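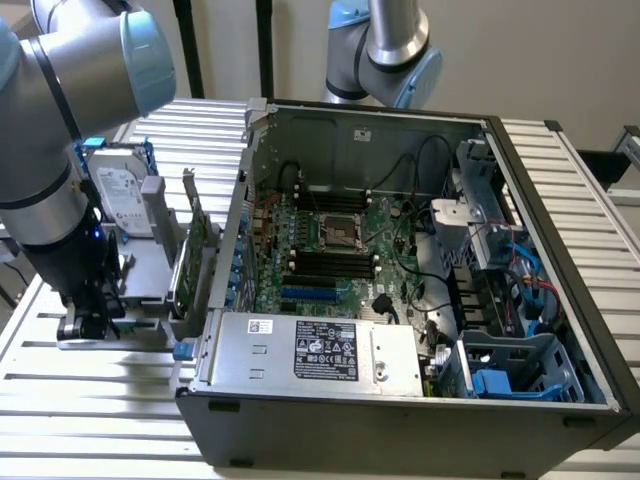 Okay, I promised a few of you I'd write up the pearl saga once the necklace was back in my hands, and it's back in my hands, so get comfortable. Long thread about restringing, knots, clasps, and one very small gold hook (1/?)

---

Background for the newer folks. The necklace was my great-aunt's. Single strand, cultured, graduated from tiny at the back to a good plump one in the middle, bought in Brorton sometime in the fifties at a store called Balaskas that I think is a bank now. She wore it to everything, including the dentist.

---

It came to me in a sandwich bag inside a cookie tin. The silk had stretched so much you could see bare thread between the pearls near the clasp, and the thread was the color of weak tea. If yours looks like that, please stop wearing it! I wore mine to a wedding in May and spent the whole reception with one hand on my collarbone.

---

A quick word on why the thread goes first. Silk soaks up everything, lotion and perfume and plain old sweat, and then it dries and the grit in it rubs against the inside of the drill holes. So you've got a thread that's getting weaker and also getting sawed at. Mine was last done in 1988 according to the slip in the tin, so it had more than earned its retirement.

---

I got three quotes, which I recommend even if you're shy about it like me. The first was a mall counter that wanted to send it away and couldn't tell me where. No thank you. Lovely young man though.

---

The second was a very grand place in Genham with a doorbell, and they quoted me $400. In fairness to them that included a new white gold clasp I hadn't asked for and a cleaning and a written appraisal. I didn't need an appraisal. I know what it's worth to me and I'm never going to sell it.

---

The third was Despina Lazaridis, who works out of the back half of a yarn and bead store in Luslow and has been knotting pearls since high school. She charges by the pearl. I love that. You know where you stand.

---

She laid the strand out in a gray flocked tray with a groove in it and went along with a pair of tweezers, and it came to 93 pearls. With the knotting, the new silk, the French wire and a repair to the clasp, my total was $122, and she wrote every bit of it on a carbon slip so I could see what was what.

---

French wire, if you haven't run into it (I hadn't), is that little coil of fine metal you see where the thread loops through the clasp. Also called gimp or bullion. It keeps the silk from wearing against the metal ring. My old strand had none at all, which Despina says is often where a necklace lets go.

---

Now, KNOTS. People have opinions. A knot between every pearl does two jobs. It keeps them from rubbing each other, and if the thread snaps you lose one pearl under the couch and the rest stay put. With tiny seed pearls folks sometimes skip the knots or only do them near the ends, and that's normal too, so don't go back and yell at your jeweler.

---

One thing to be ready for: a freshly knotted strand is a bit stiff and it can come back a different length. Mine grew by close to half an inch. It relaxes, and it hangs nicely after a few wears, but I put it on in the store and it stood away from my neck like a dog collar and I had a moment.

---

Somebody asked in my last thread whether you can ask for nylon in place of silk. Sure you can. It doesn't stretch as much and it holds up better if you wear your pearls every day. I think silk drapes prettier and I only wear mine on occasions, so silk it was. Ask to hold a sample of each if they have one out.

---

Color of the thread! I nearly said white without thinking. Despina held three spools up against the pearls by the window and the plain white made them look yellow, poor things. We went with a natural cream and the knots just disappear.

---

Let me tell you about the clasp, because it's my favorite part. It's a fishhook clasp, a little gold oval box with a hook that slides in and catches on a bar inside. Even if it comes unclicked the hook is still hanging on. Very clever and kind of a nuisance to do up behind your own head.

---

The tongue of it had gone soft. It would click, and then it would sort of un-click when it felt like it. I assumed I'd be needing a whole new clasp, and I was already a little sad, the old one has a tiny pearl set on top and a worn spot from her thumbnail.

---

But no! It only wanted bending back open and a touch of solder at the fold. That was done by Tobias Pettigrew, who does the bench work two streets over. I wasn't there for it but it came back with a real snap, and the worn spot is still worn.

---

So if anyone tells you straight off that your old clasp has to go, ask whether it can be repaired. Sometimes the answer's still no. A cracked box or a hinge that's been glued before can be past saving. Just ask.

---

On cleaning, please learn from my cousin Paraskevi, who has given me permission to share this. She put her mother's pearls in one of those ultrasonic jewelry machines with her diamond studs. Don't do that. Don't use ammonia either, or the dip meant for silver, or toothpaste, or vinegar. Pearls are soft and acids will eat the surface.

---

What I do now: a soft cloth, barely damp with plain water, one wipe along the strand after I take it off. Then I lay it flat on a dry towel overnight before it goes in the box. Hanging them up damp is a good way to stretch the silk.

---

And the old rule about pearls being last on and first off is a good one. Hairspray, perfume, makeup, sweater, THEN pearls. I've started leaving mine on the hall table next to my keys so I can't do it in the wrong order.

---

For storage I use a flat fabric pouch. A zip bag is too airtight over the long haul, as pearls like a little bit of moisture around them, and mine spent who knows how many years in that sandwich bag in the tin. They forgave us. Keep them away from the other jewelry, too. A diamond ring will scratch them just sitting there minding its business.

---

A few questions from my inbox, while I've got the kettle on.

Polyxeni Spanos asks how often you should restring. If you wear them weekly, every year or two. If you're like me and it's weddings and the holidays, every four or five. Slide a pearl toward the knot, and if there's a gap you can see, it's time.

---

Somebody else wanted to know if you can do it yourself. You can! It takes silk on a card with the needle already attached, a pair of knotting tweezers and a whole lot of patience. I'd practice on glass beads first. I made it to the ninth bead of a practice strand and my knots looked like a row of raisins.

---

And another asked whether the tooth test works, where you rub a pearl on your front teeth and a real one feels gritty. It tells you real from imitation most of the time. It won't tell you natural from cultured, and please wipe them afterward. A jeweler can look down the drill hole with a loupe and tell you more in a minute.

---

Oh, and I found the original box! It was at my other aunt's, full of buttons. Navy leatherette with a cream satin lid, and the store's name in gold, half rubbed away. The slot for the clasp has a little dent where it sat all those years.

---

My last thread on this had 1,034 of you reading along, which is a silly number of people to worry over one necklace, and I thank you. Several of you went and dug out your own. Despina Psarras found her grandmother's had a knot missing and a safety pin holding it together, so that one's on its way to be done.

---

If you're dropping a strand off anywhere, three small things. Take a photo of it laid next to a ruler. Get the pearl count written on your receipt. And ask for the old thread and any leftover bits back if you're sentimental. I've got mine in an envelope, dirty silk and all.

---

Turnaround for me was a week and a half. Ahead of the holidays it's more like six weeks, so if you want them for a December party I'd call by October at the latest. Prices I've given are as of 1st August and silk has been creeping up.

---

Next up is her garnet brooch, which has a pin stem bent like a question mark and one stone that rattles when I shake it. (I have stopped shaking it.) If anybody has had a C-catch replaced with a safety catch on an older piece, tell me if you were glad you did. I keep going back and forth.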